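# Chapter 6: Clothes Left on the Seating 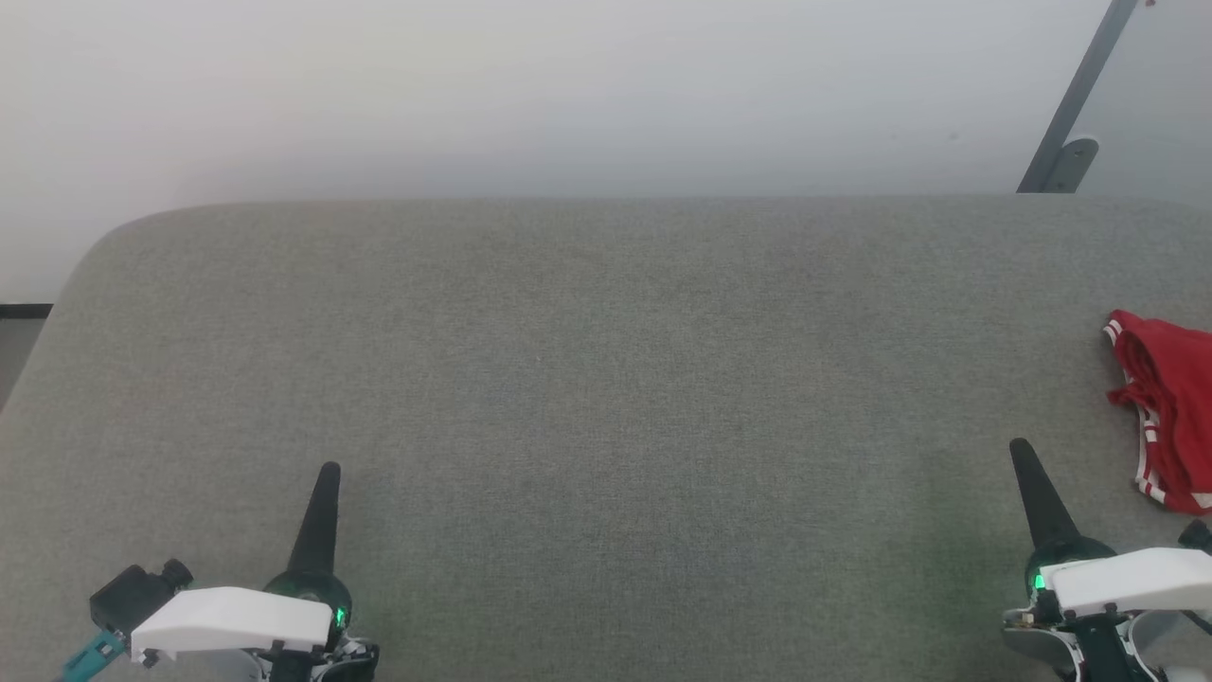 Residents at Tunley maintain that a garment put down on a seat is on its way to somewhere else, and that the staff are too quick to pick it up. Their view deserves a fair hearing at the start of this chapter. A pair of shorts on a sofa may be waiting to be worn or washed, or may simply have been forgotten, and the person who tidies the room cannot always tell which.

Chapter 5 dealt with clothes kept in drawers and on rails. The present chapter turns to clothes found on upholstered seating in shared rooms. A bright item on a plain grey cushion, such as the red one with white trim shown at the opening, is seen at once. Dark socks and thin scarves are more often missed, particularly where the cushion meets the back of the seat.

The method used throughout is the one adopted at Plorbridge House, where 3 steps are followed:

1. Lift the item clear of the seat. Dragging it may catch the weave of the cover.
2. Check pockets, waistband and lining, and turn the item the right way out.
3. Fold it, or place it with the washing, according to the house rule.

Trim of a contrasting colour calls for some care at the third step. White bands beside a strong red should be treated as the care label directs, and the item should not be left damp against a pale cover.

Section 6.1 sets out the folding of shorts and other short garments. Section 6.2 considers house rules and includes the notice used at Tunley. Section 6.3 covers the brushing of seat covers once they have been cleared. Students should read the Kravchuk folding tables in the appendix before attempting the exercises.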